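Minutes of the Road Safety Meeting
Gulolthorpe Community Room, September

The meeting was opened at 7.05 pm by the chair. The minutes of the previous meeting were read and accepted with one correction: the speed survey was done on Storano Road and not on Storano Lane.

1. Drivers who do not stop after a collision

The secretary presented the replies to our letter to residents. We sent out 700 letters and received 70 answers. Many people write that a car touched a parked car or a bicycle and then drove away. Most of them did not report it, as they believed that without a number plate the police can do nothing. The meeting agreed that this belief is a problem in itself. A report without a plate can still be useful if the time, the place and the direction of travel are written down.

The member for the north side asked if shops would keep their video for longer. The owner of the Lâm bakery has already said yes, and will keep recordings for as long as the system allows. Other shops have not been asked yet.

Action: the secretary will prepare a half-page notice explaining what to write down after a collision, and will bring a draft to the next meeting.

2. The crossing at Drullau Street
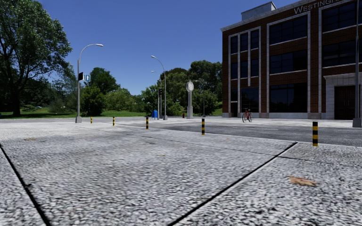 The request for a longer green time for pedestrians was sent to the highways office in spring, and the answer has now arrived. The office says that the present time is enough for an adult with normal walking speed. Several members did not agree — parents with pushchairs and older residents use this crossing every morning. One member remarked that the ground on the way to a junction also matters, and that a wide pavement of coarse slabs with dark seams between them, and a fallen leaf here and there, should be looked at with a walking stick in mind and not only with a car in mind. It was decided to reply to the office and to ask which walking speed was used in the calculation.

The meeting also discussed if a second request should be made for a camera at the lights. Four members were in favour, two were against and one did not vote. The request will be made together with the reply.

Action: the chair will write the letter. Members who want to add an observation should send it to the chair in the next two weeks.

3. Money

The balance is 814 pounds. The meeting approved 300 pounds for reflective bands, which will be given to pupils before the clocks change. A proposal to buy a banner was postponed. It was noted that the room hire must be paid before the end of the month.

4. Other matters

A resident asked whether the group can help a family whose claim was refused by an insurer after a hit-and-run. The chair explained that the group cannot give legal advice, but the secretary can pass on the address of the free advice service in Storano.

The new school travel plan was mentioned shortly. Nobody had read the full text, so the item was moved to the next agenda.

The meeting was closed at 8.40 pm. The next meeting will be in October, in the same room and at the same hour.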